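### 3.2 What people do with an open bottle

I should say at the start of this section that I came to fortified wine as a drinker first and a researcher a long way second. My grandparents kept one bottle of sweet sherry in the sideboard and it lasted from one Christmas to the next, so when I began asking people in Soltcombe how long they keep theirs, I thought I knew what I'd hear. I didn't! The replies were all over the place, and the spread is wide enough that I've split them by type of wine before doing anything else with them.

We had 1,256 usable replies to the postal survey, and I then sat down with 83 of those people at home for a longer chat (usually with a glass of something, which I put down as fieldwork). The question that got people talking was a very plain one: when do you decide a bottle has gone off? Dry sherry drinkers tended to answer in days. Port drinkers answered in weeks, or by pointing at a decanter and shrugging. Madeira drinkers mostly looked at me as if I'd asked when a brick goes off, and fair enough.

To get past what people say and closer to what they taste, I ran a small blind tasting in Jasstead with 15 of the home group. Each of them tried the same dry sherry from a fresh bottle, from one opened a week before and from one opened a month before, all poured at the same temperature into plain glasses. Of those, 13 picked out the month-old wine as the odd one. Far fewer could tell the fresh from the week-old, and several liked the week-old better – softer, one person wrote, and less like licking a pebble. I've kept these notes in full because the wording matters later on, when I compare it with the Amato word list for faults in wine.

Figure 4

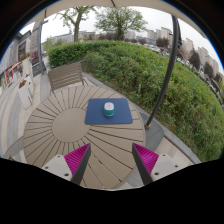 I don't want to lean too hard on a tasting that small, of course. Everyone in it already liked sherry, and most had been drinking it for years, so they were never going to stand in for somebody who buys a bottle for a trifle and forgets it. I also poured in one fixed order for everybody, which I'd change if I did it again. The Grevero study mixed its order for every taster and still found the week-old wine holding up well, and that cheered me up quite a bit when I read it. My own view is that the stern advice on the back label to finish a bottle in a few days puts people off buying it at all. Several people told me they'd stopped for that very reason, and I come back to them in section 3.3, where I look at half bottles and whether anyone would pay a little more for them.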